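Word list and spelling notes for the Gunau newsletter, kept by Kurniawati Khoo and Slamet Wijaya. Last full check: March 17, 2018.

## What's in the folder

- `words.csv` has 3,226 entries, one per row. Columns are `term`, `preferred`, `avoid` and `note`.
- `names.csv` has street and family names that come up often in the newsletter.
- `old/` holds the Paltoso list we started from. Don't edit it.

Both CSV files are UTF-8 with commas. If a note contains a comma, put the whole note in double quotes.
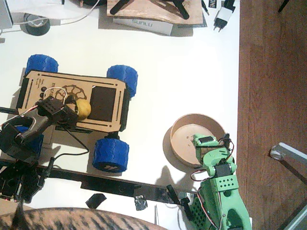
## Adding a word

1. Search both files first, including the `avoid` column.
2. Add the row in alphabetical order. Capitals are ignored when sorting.
3. Keep the note under 70 characters.
4. Put your initials in the commit message.

Plurals only get their own row when they're irregular. Verbs go in under the plain form.

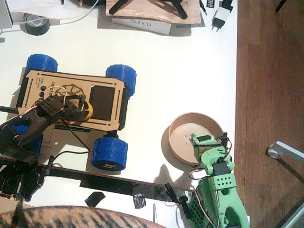 Compound words cause most of the arguments. We follow whatever the list says, even where it isn't consistent: "tabletop" is one word, "street light" is two. Numbers in compounds are spelled out and hyphenated, so the car with the blue wheels is "four-wheeled" and never "4-wheeled" or "four wheeled". Colors don't take a hyphen before a noun unless there are two of them.

## Known problems

- 60 rows have an empty `note` where the Paltoso list had one. Ilham Sinaga is restoring them.
- "Kikus" appears in both files with different plurals. Use the one in `names.csv`.
- Accents in Polish names were lost in an early export. Stanisława Wysocka has fixed the family names, but street names still need checking.

## Reuse

Free to copy for other newsletters. Please keep the `old/` folder with it.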